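Scheduling a breakfast show with two guests and one quiz segment
Speaker notes, September 2020. Nikau Kereama
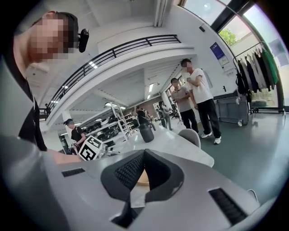 Gripper fingers, with a person in a black top at left.

Opening
Introduce self. Producer on the Cornia morning show, previously weekend traffic desk. Talk covers guest segments only. Music rotation is in Drahomíra's session after the break.

Slide 2: the hour as it stands
News on the hour, read from the other studio. First link, two songs, ad block, guest block, quiz, handover to traffic. The guest block is the only part with no fixed out time. Overruns go straight into the quiz, and the quiz cannot be cut once the caller is on the line.

Slide 3: booking film and TV guests
Most requests come from publicists in the week of release. By then the guest has done the same interview on three other stations. We now ask for the week before. Couples and co-stars get booked as one guest with two microphones, one intro, one set of questions. Do not split the questions evenly on paper. One of them will answer for both, and the presenter has to be free to redirect.
Mention the Duan interview here. Play the clip if the room audio works, otherwise skip it.

Slide 4: the quiz
Format is a 30 second round, names and places, partner guesses. Cards are written by Kavinda Mondal the afternoon before. Card rules:
No names the presenter has to spell.
No person who has been in that morning's bulletin.
Nothing from the guest's own film.
The last one was broken in the spring and the round was over too fast to fill the slot. Clock sound is fired from the desk, never from the presenter's laptop. There is a lag on the laptop output and listeners write in to say the round ran long.

Slide 5: entries
Keyword entry by text message. The Cancombe prize week drew 2063 entries, against 175 for an ordinary week. Same slot, same presenter, same read. Difference was the prize and a trail in the afternoon show. Expect a question on cost. Answer: the prize was supplied, the trail used unsold time.

Slide 6: guests by remote line
Test call at 64 kbit/s, mono. Ask for wired headphones at booking and again the day before. Ihor Vasylenko keeps the line sheet. If the line drops twice, go to music and re-book. Two guests in one house should sit in separate rooms or share one microphone. Two open microphones in one room cannot be fixed at the desk.

Slide 7: clips for the web
Cut the guest block before the quiz block. Headline carries the guest's name first, the show second. Pladik template is on the shared drive, use the November version once it is released and delete the old one.

Questions
Sotiris Deligiannis has the roving mic. Stop at the second bell, the room is booked after us.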